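Speaker notes – Macedo Schools Netball League, briefing for team managers
Speaker: Idalina Lobo, fixtures secretary

Welcome managers and thank Drukard School for the hall.

Entries: 11 schools have confirmed. Squad lists must reach the league office before the draw is made. Late changes go to the office in writing – coaches should not agree them between themselves.

Finals: to be played at the Roltberg Centre. Each school may bring 2 teams. Umpires report to the main desk on arrival.
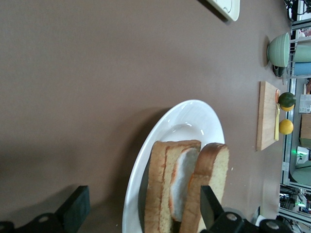
Meals for players are to be ordered on the entry form, with any allergies stated. Close by taking questions on transport.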